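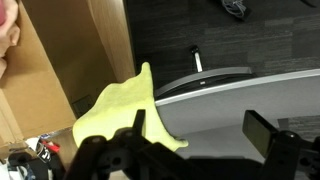 I have a small complaint about tasting menus, and it's been growing since July, so I may as well get it out of my system.

It's the talking. I love the food! I'll happily sit on a hard stool for three hours while somebody feeds me tiny things off a rock. But somewhere along the way restaurants decided that every plate needs a speech, and the speeches have got longer as the plates have got smaller, and I've reached the point where I start eyeing the bread while a very nice young person tells me which side of the hill the carrot grew on.

The dinner that set me off was at Mondier, which had been on my list for ages. I'd saved up for it, I wore the good shoes, I skipped lunch (a mistake, always a mistake). There were 7 courses on the card, plus the little extras they slip in at the start, and each one came with its own introduction. The first was charming. The second was informative. By the time we got to the fish I'd stopped hearing words and was just watching the steam come off the plate and go up to the ceiling, where it was doing no good to anyone. It was a beautiful piece of fish, too. By the time we were allowed at it the skin had gone from crisp to chewy, and I know it had been crisp, having heard it crackle when the plate went down.

That's my main grievance, if you want it in one line. Hot food has a very short life and we're spending it on biography.

I know the argument on the other side, because I used to make it myself. People work hard on this stuff. A cook might spend days on a sauce that gets wiped up in two bites, and a farmer has spent a good deal longer than that on the lamb, and it seems a bit rude to just hoover it up without knowing. Fair enough. I do want to know! I'm the sort of person who reads the back of the jam jar. I just want to know it with my mouth full, or afterwards, or written on a bit of paper I can take home and lose in a drawer with all the others.

And some of what we get told isn't really about the food at all. It's about the feelings of the food. I've been told a beetroot was "a conversation" and a spoonful of custard was "a memory of the chef's grandmother's kitchen," and I have nothing against anyone's grandmother, but I couldn't taste her. What I could taste was nutmeg, a bit too much of it. Nobody had mentioned the nutmeg.

My favourite meal of the past year, by a mile, was at a place called Kandpal, where I went on a wet night mostly for the parking. You sit down, they give you water and a menu with the colour half rubbed off it, and when your food is ready it arrives and somebody says what it is. "Dal. Careful, hot." That was the entire speech, and it was the most useful thing a waiter had said to me in months. It was hot. I was careful. The dal had that smoky, buttery thing going on, with whole chillies bobbing about in it, and I ate the lot and then went after the bowl with a torn-off bit of roti like a person with no upbringing.

I did ask about it in the end. I asked what the smoky flavour was and got a proper answer, a really good one, with a bit about heating the spices in ghee at the last second and tipping them over the top while they're still spitting. We chatted for a while. I learned more from that than from the whole evening at Mondier, and I think it stuck because I'd asked. I was curious, I had the taste still in my mouth, and there was somebody there who knew. That's how I'd like all of it to work. Put the plate down, tell me the name and whether it's going to burn me, and hang about nearby in case I've got questions.

(I'll make an exception for allergies, obviously, and for anything that has to be eaten in a particular order or it falls to bits. I once bit into a soup dumpling with no warning and wore it home.)

The money side of this bugs me a little as well. The Mondier dinner was $327 a head once the wine was in, and I'm not going to pretend I didn't look at that figure for a good while on the tram. I don't think it was a rip-off. The cooking was serious, and the room was lovely, and someone has to pay for all those little spoons. But part of me suspects the speeches are there to help the bill along. If you describe a potato for long enough it starts to feel like it ought to cost more. A potato that simply turns up has to get by on being a good potato.

My friends are divided, I should say. One of them adores the talking and reckons it's half of what she's paying for, like the program notes at a concert, and she did point out that I've been known to spend twenty minutes telling people about my own sourdough. That one landed. I do do that. I've cornered people at my own kitchen bench and explained hydration to them, 80 per cent this, 100 per cent that, while the loaf went cold under a tea towel, and I never noticed a single one of them glancing at the butter. So I've been trying to take my own medicine. Last weekend I made a big tray of baked eggplant with yoghurt, and when I put it down I said "eggplant" and passed the spoon. It nearly killed me. There was a whole story about the eggplant.

They ate it while it was bubbling, though, and the edges were still crunchy, and a bit later somebody asked what was in the topping. I was so pleased I dropped my fork.

There's a middle way, I think, and I've seen it done once, at Gusterance, where they hand you a little card with each plate, face down. You can flip it and read about the butter, or you can leave it be and eat. I flipped most of mine. The one for the cheese was terrific, all about how the rind gets washed, and I read it slowly with the cheese disappearing at the same time, and at no point did I have to nod at anybody. I didn't realise how much nodding I'd been doing until I had a night off from it. It's tiring, the nodding. You have to keep your face interested and your hands off the cutlery, and if there are two of you, you can't look at each other or you'll both go.

Anyway, I'm booked in at Parnovano next, and a little bird tells me they do twelve courses and that the chef likes to come out and introduce every one in person. I'm going regardless, since I've heard wonderful things about the duck. I'll have a proper lunch beforehand. And if that duck comes out with its skin still crackling and he takes a deep breath, I'm picking up my fork.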